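Rolbridge after the mill: an interview with Sudheer Krishnan

Rolbridge sits where the Tan river makes its last bend before the lake. Most visitors pass through it on the way to Pletcombe, the county seat, and stop for gas. Sudheer Krishnan has spent much of his working life trying to get them to stay longer. He came to the town as a planner, worked in its engineering office, and now writes and updates the visitor guide that the town hands out at the ferry landing and the library. We talked at length about how the town got its shape and what it lives on now.

He does not like the way most guides begin.

"They give you the population and the nickname," he said. "Then a list of what gets made there. I did the same thing in the first edition. You read it and you still don't know where to park or why the main street has a kink in it."

The kink is a good place to start, he says. Mill Street runs straight from the bridge for a few blocks, then turns sharply toward the hill. The old paper mill needed a rail siding, and the siding took the straight route. The street had to go around. The rails came out long ago, but the property lines stayed where they were.

"People think a street is a permanent thing and a railroad is a permanent thing. The lot line outlasts both of them," Krishnan said.

The mill made wrapping paper and later cardboard. It was never the only employer. There was a boatyard, a cannery that ran in the late summer, and a firm that made hinges and latches for kitchen cabinets. The hinge firm is still there, under another name and in a newer building out by the county road. The boatyard repairs boats now and stores them over the winter.

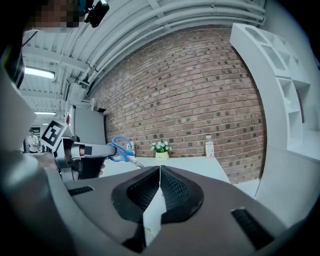
When the mill closed, the town lost its biggest water customer, and that turned out to matter more than many people expected. The water plant had been built to serve the mill first and the houses second. With the mill gone, the pumps were too large and the fixed costs fell on the households.

"I was in the engineering office then, so I saw the bills," Krishnan said. "You have a plant sized for one thing and you are using it for something else. You can't just turn it down. We replaced two of the pumps and kept one big one for fires."

He is careful about the story people tell of those years. The usual version is that everyone left. He says that isn't right. Some families moved to Pletcombe, where the hospital was hiring, and drove back on weekends to see their parents. Others stayed and commuted in the other direction, up the lake road. The school lost enough students to drop a bus route, but it did not close.

"It got quieter," he said. "The diner cut its hours. The movie theater went to three nights. Those are the things you notice when you live in a place. It wasn't empty."

The town has one neighborhood that grew during the same period. Zinia, on the east bank, was farmland until the second bridge was built. The name comes from a seed farm that stood there and spelled it that way on its barn. Krishnan has been asked many times to correct the spelling in the guide.

"I get letters," he said. "Somebody writes in every spring and says it should have two n's. The flower does. The neighborhood has one. It's on the plat, it's on the street signs, and it's on the side of the fire truck."

Zinia has most of the newer houses, the clinic, and the ball fields. It also has the flood problem. The east bank is lower than the west, and the Tan comes up in April when the snow goes. In most years the water covers the ball fields and nothing else. The town allows for that, and the baseball season starts late. In a bad year it reaches the back yards on Ferry Lane.

I asked whether the houses on Ferry Lane should have been built.

"I would have voted for a bigger setback," he said. "I wasn't asked. But I also know the people who live there, and they like it. They know where the water comes to. They keep the lawnmower on blocks and the furnace on the main floor."

The levee question has come up at town meetings for years. A levee on the east bank would push the water toward the west bank, where the library and the old warehouses are. Krishnan supports a smaller plan, which would lower a strip of the park and let the river spread into it. The town has paid for the survey and has not decided on the work.

Most of our talk was about the warehouses. They stand in a row below the bridge, all brick, and they were used for storing paper rolls. The floors were built for heavy loads. One has been turned into apartments, one is a furniture store, and one is split among small tenants who come and go. The last in the row has no roof over its north end and is fenced.

"Everybody wants the first one, with the river windows," he said. "The one with no roof is the one I worry about. A brick wall will stand a long time if you keep a lid on it. Once the rain gets into the top of it, you have a few winters."
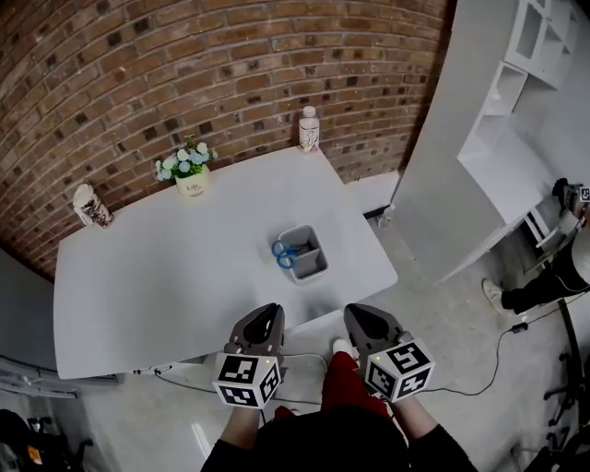
The brick itself came from a yard a short way upstream, where the clay bank is still visible at low water. Krishnan has walked it many times and can tell the yard's work from the brick that was brought in later by rail. He says the color of the local brick varied with where it sat in the kiln, and the masons used whatever came off the wagon. Visitors ask him what a wall like that looks like, and he tells them to look for a red-brown surface with some darker bricks scattered through it. He would like the guide to have a page on it. The page has been cut twice to make room for the ferry timetable.

The ferry is the other thing that brings people in. It crosses the lake from the landing at the mouth of the Tan and runs from late spring until the fall. It carries cars, though not many at a time, and on a busy weekend the line backs up past the gas station. Krishnan has argued for a walking route from the landing to Mill Street so that passengers with an hour to wait would have somewhere to go.

"It's a seven-minute walk if you know the way," he said. "The problem is there's no sign. You come out of the parking lot and you see a fence and a propane dealer. Nobody is going to walk toward a propane dealer to find lunch."

The signs were approved this year. There will be 201 of them if you count the small markers on lampposts, which he does not think people should do. A resident complained about the number at a meeting, and it has been repeated ever since. Most are the size of a hand and carry only an arrow and a word.

The visitor guide has a first printing of 2000 copies. In the year of the bridge anniversary the town printed 3000 and had boxes left over, which are still in the library basement. He gives those to the school, where the fourth grade uses the map for a lesson on scale.

I asked what gets the most complaints, after the spelling of Zinia.

"Restaurants," he said. "Whoever is left out, whoever is listed second. We went to alphabetical order and then a place changed its name so it would start with A. I thought that was fair enough. I'd have done it too."

Some things he leaves out on purpose. There is a swimming spot above the old clay bank that local families use, reached by a path with room for a few cars at the top. He won't put it on the map. He also leaves out the mill itself, where the foundations are open and the ground is not safe. The site belongs to the county, and the county has posted it.

What he would add, if he had the pages, is work. He thinks visitors and new residents ought to know what people in the town do all day. The hinge factory is the largest private employer. After that come the clinic, the school district, and the boatyard. A number of people work from home on the Zinia side, where the internet service is better, and that has been enough to keep a second coffee place open through the winter. The cannery building has a company in it that packs frozen berries.

"You won't see any of it from the road," Krishnan said. "You see the bridge and the church and the warehouses, and you think the place is all in the past. Then at a quarter past three the shift changes out on the county road and there's a line of cars at the light."

He expects the next few years to go slowly. The park survey has to be turned into a plan, and the plan has to be paid for. The fenced warehouse has had two buyers look at it and neither came back. The second bridge is due for painting, which will close a lane and annoy everyone in Zinia for a summer.

He is already working on the next edition of the guide. The opening paragraph still has the population in it, because the town council asked for it. He moved it to the second sentence. The first one tells you that parking behind the library is free.

The current guide is available at the library, the ferry landing, and the bus station in Pletcombe. Corrections can be left at the library desk.

Posted 19/08/2019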